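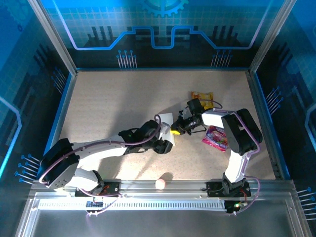 Blank cards – your questions answered

Last updated 8/29/22

Thank you for stopping by. We've been selling plain card to crafters, schools and small shops for a good while now, and the same questions do come round, so Elikem Essien has gathered the answers on one page. Do have a read before you write to us, though we never mind a letter or an email!

Which white should I choose?

We keep two. Juvero is the brighter one and takes felt pens and printing beautifully. Lidden is a touch creamier, and people tend to like it for place cards and anything written with a proper ink pen. If you're torn, ask for a sample of each and hold them up near a window, as they look much more alike under a kitchen light.

Will the cards stand up by themselves?

A flat card won't, I'm afraid, however stiff it is. You'll want either a folded card (the tent kind) or one of our Plotura slotted stands, which grip the bottom edge. The slot is cut for our heavier card, and thinner card will lean a bit. A small fold of paper tucked in behind usually puts that right.

How many come in a box?

The small box holds 84 and the large box holds 410. Both come banded inside, and if you can bear to keep the band on until you need the cards, the corners stay much nicer.

My cards have curled. Have I ruined them?

Almost certainly not. Card drinks up damp from the air, and we get a little flurry of these emails every November when everybody's heating goes on and off. Lay them flat under a heavy book for a night or two, somewhere dry but away from the radiator, and then turn the pile over and do the same again.

How should I pick them up without leaving marks?

Hold them by the edges, with clean dry hands, and wait a few minutes after hand cream (I am the worst offender). A pencil smudge will generally lift with a soft white rubber, worked gently from the middle outwards.

Can you cut a size that isn't listed?

Yes, gladly, for orders of 385 cards or more. Aled Morris does all our cutting and will want the width first and then the height, in millimetres please. He'll send one trimmed card for you to check, and the rest are cut once you've said yes to it.

Do you take cards back?

Unopened boxes, yes, within a month. Cards cut to your own size we can't take back, but if we've cut them wrongly we will of course do them again. Write to Essien at the address on your delivery note and pop your order number at the top.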